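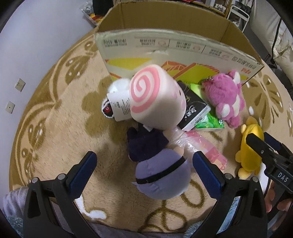 Figure 1. Open cardboard box with stuffed toys on the rug.

My project asks how long families in Huststead hang on to toys that get no playtime. I figured a year, tops. Wow, was I wrong!

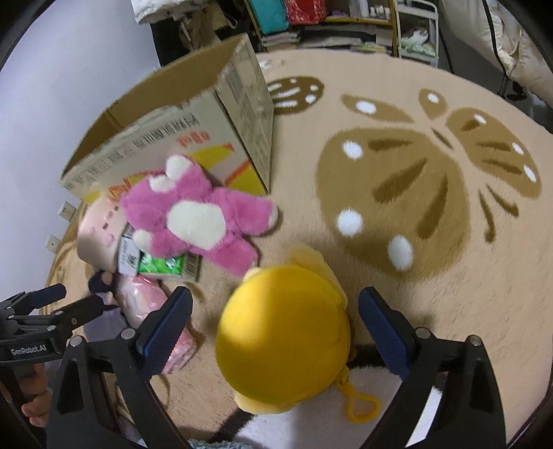

Pentti Rautiainen
Student researcher

I left 198 survey forms at the Rerka thrift store and got 121 back – way more than I'd hoped for. The usual answer was six years (!), and 25 people wrote "forever." Plush toys beat puzzles and cars easily. In October I want to ask the kids too, with a shorter form, and fix question four, which confused my own mom.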